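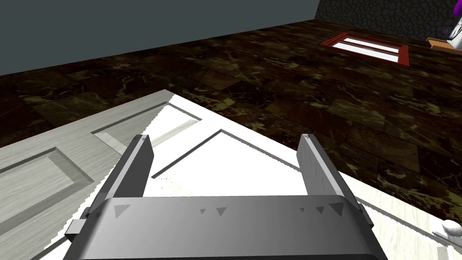
Anika Begay

Paint bench notebook, January, a little after 4 p.m.

Okay, the yellow. I mixed the third batch of milk paint this morning and it finally stopped going grainy on me! I let the lime putty sit overnight under water, skimmed it, and only then stirred in the curd. Smooth as yogurt. The recipe is the 1924 one from the Honkanen booklet (the copy with the tea stain), except I cut the pigment by a third because the last batch chalked off on my sleeve.

Brushed it on nine pine offcuts, two coats each, raw on one end and sanded on the other. The sanded ends drank it up unevenly — I'd skip the sanding next time, or go no finer than 120.
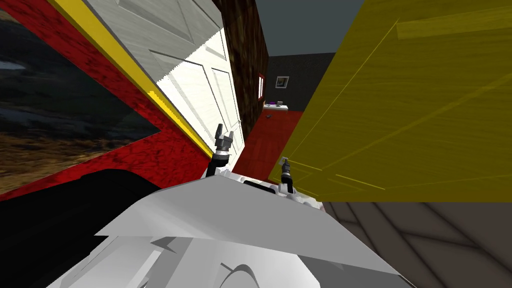 Gediminas thinks the curd is still too sour and wants it rinsed twice before the lime goes anywhere near it. Fine, I'll try it on a half batch. He also wants his strainer back.

Smell is a lot better with the window open. The jar I forgot on the radiator is beyond saving, so please don't open it.

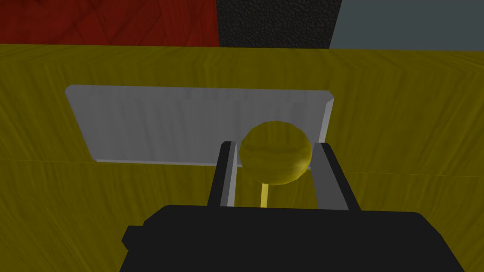

Topcoat trials

Linseed oil darkened the yellow more than I like, kind of mustard. Wax kept the color but shows every fingerprint. I've put 13 drops of clove oil in the leftover paint to see if it keeps past the weekend. 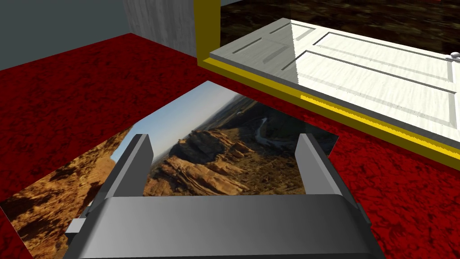 Delphine would rather we leave it bare and let it wear, and she says wax only makes touch-ups a pain later on. She may be right, so I've left three offcuts alone. Rub test on those tomorrow, damp rag first, then dry. Need more lime putty.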